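Minutes — Bottling Hall Staff Meeting, Drevlow Plant

12 comments · 2 shares

The meeting opened on Monday in the break room, with thanks to the night crew for staying on past the end of their shift (and for leaving us some coffee!). Charalambos Tsakiris took the chair and Amanuel Fikre kept these notes.

Item 1. The arm on Line 2. Charalambos went through where we are with the Tufa project, which will have an arm set sample bottles on the mark at the check station, a job we have all done by hand for longer than we care to remember. So far everything is in simulation, and he ran several of the trials on the big screen so that people could see the work for themselves.

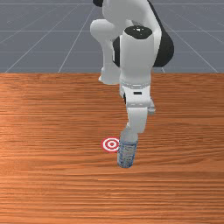

He was frank that it will mean changes. The sample check takes up a good part of two jobs on every shift, and those hours will move over to labeling and the quality desk. Nobody's pay grade goes down, and he asked that this be written here in plain words — so it is. Sasura will run the training, 14 places to begin with, and anyone who wants one should put their name on the sheet by the lockers.

Item 2. Trial results. The count stands at 869 simulated runs. There was a long and friendly talk about how close to the mark is close enough, and the packers had plenty to say, having strong views on the subject already.
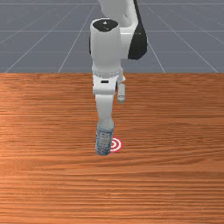

Simulated trial: gripper and cylinder beside the red and white target.

Item 3. Worries and wishes. Several people asked who would be called when the arm stops at three in the morning. It was agreed that each shift will have a trained lead, with about 20 minutes set aside at handover to go through any stoppages.

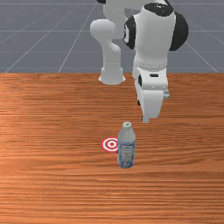
Tultstead's night crew sent word that they would like the hand station kept in working order through the first winter, and that they would sooner be asked about the new rota than told about it. This was warmly received and agreed to. Charalambos will draft the rota with them and bring it back in February.

Meeting closed at 3:40 p.m.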